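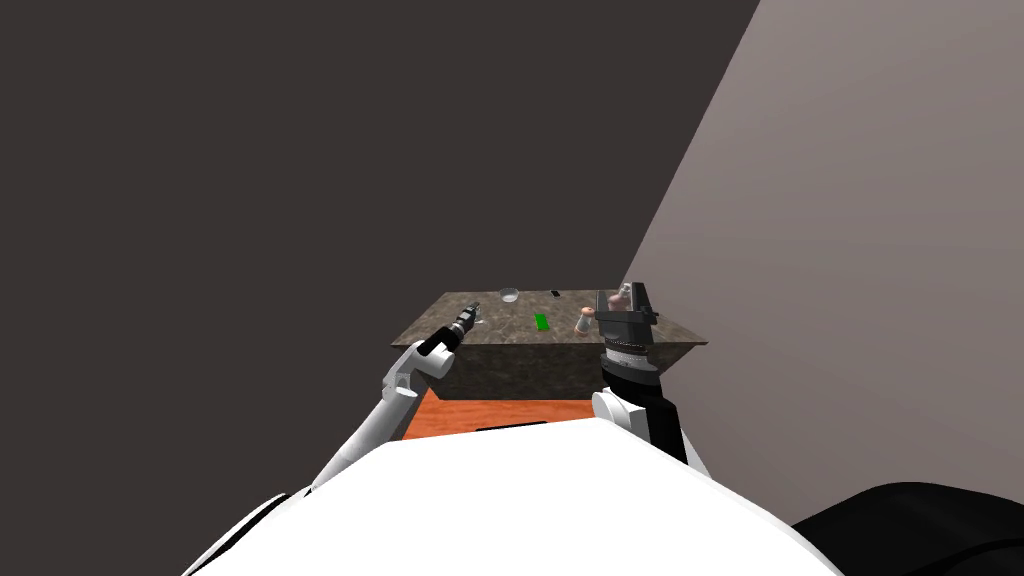
Duda names third publisher since January

2000-03-12

Duda, the travel trade publisher based in Plitholm, has appointed Hiba Saab as publisher of its fortnightly title for high street agents and of the fatter, shinier one it sends to people who sell cruises.

Saab joins from Gokum, where she ran advertising sales and, for one long winter, the hotel awards. She replaces Pejman Sadeghi, who had been in the chair for 64 days and leaves "to pursue other interests", the company said. It did not list them. Sadeghi, reached at home in Starnorcombe, said he was pursuing lunch.

The post has not been a restful one. Sadeghi's own predecessor left in the first week of January, shortly after telling staff that the new century belonged to the brochure.

Saab will look after 71 staff and a training website on which agents can earn a certificate in selling the Mediterranean. The certificate takes an afternoon and is, by all accounts, handsome. Plans to add the Baltic have been put back to the autumn.

"I am thrilled to be joining at such an exciting time," Saab said in a statement. Sadeghi's statement on his own arrival also used the word thrilled, though he thought the time was a pivotal one.

She starts on Monday. The cover price of both magazines stays at 70p, and cruise sellers will go on getting theirs free.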